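Arm kits: is Fenex worth the money?

Fenex has been writing to members again about its desktop arm kit, the one you print yourself and wire up over a few long evenings. The price is 300 for the motors, boards and cables, with plastic on top, and the leaflet promises "useful help at the bench from day one". I have my doubts.

Turning a knob is the job the firm likes to lead with, and I grant that it makes a better test than stacking blocks. The gripper has to close on the handle squarely and then the whole arm has to twist without dragging the machine along with it. Fenex claims 200 turns between adjustments. It doesn't say how many of those went all the way round, or who was standing by.

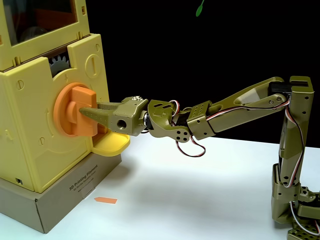 Then there is the support plan, at 70 a year. Hannelore Egger asked what it covers and was sent the same leaflet. Bontu Worku, who has built two of these arms from other firms, reckons the joints will want tightening long before the motors give any trouble, and the plan leaves out printed parts altogether.

I'd hold off until Fenex puts out a full set of results, failures included. Anyone who has already paid is welcome to write in and tell me I'm wrong. Dorothy Mapplebeck is collecting replies for the May issue.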